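Varkilden Makers Board > Out and About > Etar open day at the Pawlak building: who went?

solderblob
Thread starter

Right, I said in the pub I'd write this up and two of you have already nagged me, so off we go. I went along to the Etar open day at the old Pawlak building. I'd missed the one in December and heard nothing but moaning about the parking, so I took the bus and felt very smug until I had to wait for the one home.

If you haven't been, it's the ground floor only. You sign in, you get a sticker, and then you're free to wander between the benches until someone starts a demo and everybody shuffles over to that end. Tea and biscuits by the door (decent biscuits). The bit I'd gone for was the hand-held gripper bench, where a person holds the tool and works the fingers themselves, with a camera looking down between them, and the footage goes off to teach the arms how to do it later. I've read plenty about this sort of thing but never had my hands on one!

They had a table of ordinary household stuff to practise on. I was hoping for something glamorous and ended up with cling film.

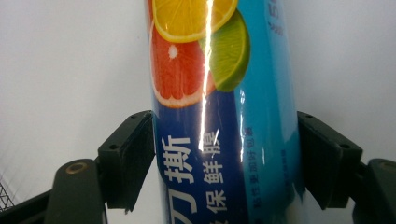

Page last changed: 2025-01-20

I loved it, I really did. You'd think picking up a tube would be the easiest thing going, but flat fingers on a round thing give you a very thin line of contact each side, and if you come in a bit skewed it wants to swivel on you. I dropped it twice on my first turn. The woman running the bench told me to stop looking at the packet and look at the fingers, and after that I got on much better. She also said shiny wrappers are a pest for the camera because of the glare, and you can see a great white stripe of it right down the fruit on mine.

The talk upstairs (sorry, at the back, there is no upstairs for the likes of us) was by the software lot, who call their thing Ivow. More on that if anyone's interested, I took notes on the back of the bus timetable.

Who else was there?

grommet_and_son

I was there! Must have been the later slot, I didn't see you. Took my lad, who is nine and now wants one for picking up his socks.

Agree about the gripper bench, best thing in the room by miles. Less keen on the talk. I thought the Ivow chap did that thing where he showed a video of it going well and then moved on quickly when somebody asked how often it goes well. My lad asked him whether it could open the cling film and he said "not yet", which got the biggest laugh of the day.

torque_wench

Sorry to be the grump but I came away underwhelmed. I went to see robots and spent most of the time watching people pick up shopping by hand with a fancy pair of tongs. I can do that in my kitchen. The arm demo at the far end lasted as long as a kettle takes to boil and then it was "any questions".

Nice people, no complaints there. I just think if you put "robot open day" on a poster you ought to have more robot in it.

solderblob

Ha, fair enough, the poster did oversell it. But the tongs ARE the interesting bit for me. If the person's hand is doing it badly then the arm is going to learn it badly, so all that fiddling with angles matters. I'd rather see that than another arm waving at me.

torque_wench

I take the point, I do. I'd still have liked the arm to pick up the same packet afterwards, so you could see one lead to the other. They had both in the same room! It wouldn't have killed them.

bracket_fungus

That was asked in my slot. The answer was that the training takes a good while and they can't do it between the tea break and going home. They've got 1,827 recordings of the household stuff so far and want a lot more before they let the arm loose on it in front of visitors. I wrote the number down because I thought it sounded low.

grommet_and_son

Bracket, we were told 1,843! Perhaps they'd done a few more by then. If so, some of those are my son's and I apologise to the robot.

bracket_fungus

That would make sense, they had been recording visitors all afternoon if you ticked the box on the form. I ticked it. Haven't the faintest idea whether mine were any use.

quietlathe

Didn't go, but a question for those who did, as I'm building something along these lines in the shed. What are the fingers like? Are they soft, are they padded, do they stay parallel as they close? All the photos I find online are of the outside of the tool, when what I want is the view you get down the middle.

solderblob

Quietlathe, got just the thing. Mine's the view down the middle with the jaws open and nothing in them:

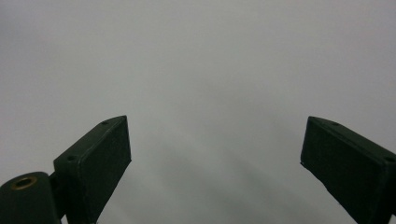 Fingers open, nothing between them.

They're chunky flat blocks, very dark green, nearly black. You can see the little screw holes along the top, and there's a brass-coloured threaded insert in the mounting block down in the left corner. I didn't think to ask what they're made of, sorry. Didn't ask about padding either, so don't go by me on that. They felt firm enough when I prodded one but I'm no judge.

Look at the lower left edge of the right-hand finger and there's a tiny pale nick in it, so they do get a bit of wear.

quietlathe

Oh that is very useful, thank you! Bigger than I'd pictured. I've been making mine slim like tweezers and wondering why everything tips over. And I see the sloping V look when they're open, though with a camera that close I wouldn't trust my eye on the angle.

I'm going to nick the idea of the threaded insert as well. I've been screwing straight into the print and chewing it up every time I change a finger.

torque_wench

Yes, put inserts in. Heat them in slowly with an old iron tip and let the thing cool before you lean on it. I've wrecked more parts by being impatient at that stage than any other.

bracket_fungus

I'd argue with going chunky though. Big flat fingers are lovely on a fat tube and hopeless on anything lying flat on a table. I tried to get a teaspoon up at that bench and chased it all the way to the edge. Slim tips would have had it first go.

solderblob

The teaspoon! I saw somebody at that, it may well have been you. I gave up on it too. But then I think slim tips would have been miserable on the cling film, so you pick your poison, or swap them over. I suppose that's what all the screw holes are for, but I'm guessing.

quietlathe

Two sets then. Shed time. My other half will be thrilled.

grommet_and_son

While we're on it, did anybody else think the tool got heavy? Fine for a couple of goes but I had a proper ache in the wrist by the time my lad would give it up and let me have my turn. I can't imagine doing it for a whole shift.

torque_wench

Yes! Finally something we agree on. I said so on the feedback form. It wants the weight further back towards the hand. The person at the bench said she swaps hands and has a rest every so often, and I thought well, if you need to have a rule about it then it's too heavy.

solderblob

Didn't bother me, but I only had two goes and I carry a toddler about most of the day so my wrists are probably past caring.

I promised the Ivow notes. What I can read of them: the camera sits on the tool so that it sees the same sort of view whether a person or an arm is holding it. They throw out any recording where the fingers go out of shot. They'd like more clutter in the background, as a lot of what they have is against plain walls and the arm gets muddled in a normal kitchen. Then there's a word that is either "lighting" or "lightning" and a bus number.

bracket_fungus

Lighting, I should think. He went on about windows for ages.

mudlark_76

Just found this thread. Is there going to be another one, and do you have to book? I'm over the other side of Varkilden and it's two buses, so I don't want to turn up and be sent home.

solderblob

They said there would be but wouldn't give a date. You do book, it's a form on their page, and the slots at the gripper bench go first so tick that one. Bring something of your own to pick up if you like, they were quite happy for people to try it. I'm taking a pineapple.

torque_wench

I'll come if there's more arm.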